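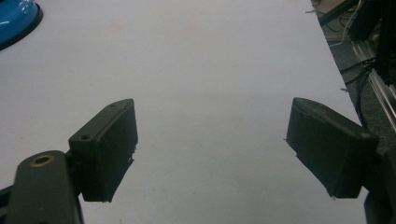 *Jannik Buschmann*

Right, pads! Mine at Grusivberg are printed, and the edges go first (look at the chipped top on the right-hand one). I check them every 40 runs and trim the whiskers with a blade – gently, please. Then the screws: 2 per pad, snug, no gorilla stuff.

**Pause, pass the spare pad round.**

Citcombe asked about the brass ring in the arm. Wipe it, leave it alone. A full pad swap takes me 10 minutes with tea.
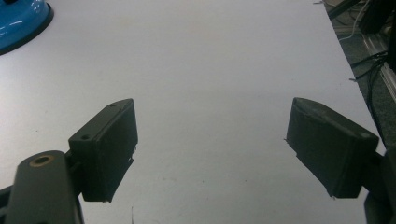
*Fingers open, burrs on the inner edges*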